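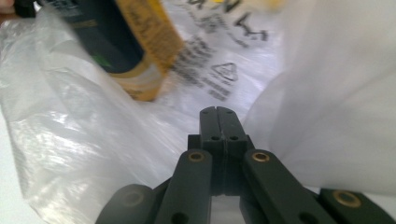

Jobs > Warehouse and Packing > Bag Packer, Evening Shift

Posted Jul 28, 2018 by Brarnero Staffing Desk

Brarnero is hiring bag packers for the evening shift at our Jista Street building. We pack household textiles for mail order - sheets, towels, curtains and table linen, mostly under the Sanda label. Each item goes into a plastic bag before it goes into a carton, and the bagging is done at the tables by people, one item at a time.

There are 6 openings. Two are permanent and the other four run through the end of December, with a chance of staying on after that.

The work

You take a folded item from the cart, check it against the packing slip, open a bag, put the item in with the label side facing out, press out the air and close the flap. Finished bags go into the carton on your left. When the carton is full you tape it, put the slip on top and push it onto the rollers.

The bags are thin and they cling, and new packers usually find that opening them is the slow part. We show you how to do it on your first shift. You will not be put on a full table until your trainer says you are ready.

Packers also break down empty cartons, restock bags and tape at the start of the shift, and sweep their own area at the end. Torn or badly creased bags go in the film bin and are baled for recycling. Please don't mix them with the cardboard.

Hours and pay

Shifts are 2 p.m. to 10 p.m. with a paid half-hour meal break and two short breaks. Pay is by the hour. We do not pay by the piece. The rate depends on experience and will be given to you in writing before you start. In December there is overtime for those who want it, and we ask for it a week ahead.

What we need from you

- You can stand for most of a shift. Stools are available at tables 1 through 4.
- You can lift a full carton of up to 39 pounds. There is a lift cart for anything heavier.
- You can read item numbers and sizes in English.
- You have closed shoes. Rings and bracelets come off at the table as they snag the film.

Packing experience is useful but not required. People who have worked in a laundry, a stockroom or a grocery store tend to pick it up quickly.

Getting here

The building is at 194 Jista Street, in the back half of the old Šimkus furniture warehouse. Use the side door next to the loading dock. Parking is free after 1 p.m. and there is a covered bike rack. The last bus leaves at 10:25.

How to apply

Come to the front office between 9 a.m. and noon, or leave a completed form in the box by the side door. Bring a photo ID and the name of one person you have worked for. Applicants are asked to try a paid 2-hour session at the tables before either side decides - wear something comfortable.

Forms left without a phone number can't be answered.

Last updated: one day after posting (parking hours corrected)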